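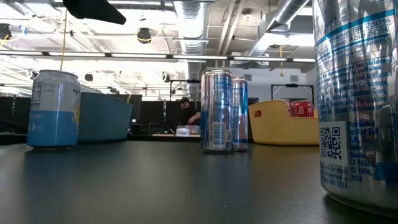
Notes – Skorkach team, end of term talk. Dec 11, 2018

Hi, thank Fu for the slot. Keep it short, 2 demos to get thru.

The task. Cans off the table, into the right bin. Sounds dumb. Say so, then say why shiny is hard – reflections move when the arm moves, the depth map falls apart. Slim cans close together = worst case.

Training. 1,000 pick attempts by October, 2,000 now. Zihan Qin labeled most of teh second batch, make him stand up.

What broke:
– wrist cable, twice
– gripper closing too early on wide cans
– my bin code (own it, move on)

Plakodska rules: 30 picks per run, no resets by hand. Mention Stornlow is entering too, they use suction. Don't get into suction vs fingers!! Ate the whole Q&A last time.

Then demo. If the arm stalls, talk about the lables while Zihan restarts.

Questions. Sign-up sheet by the door.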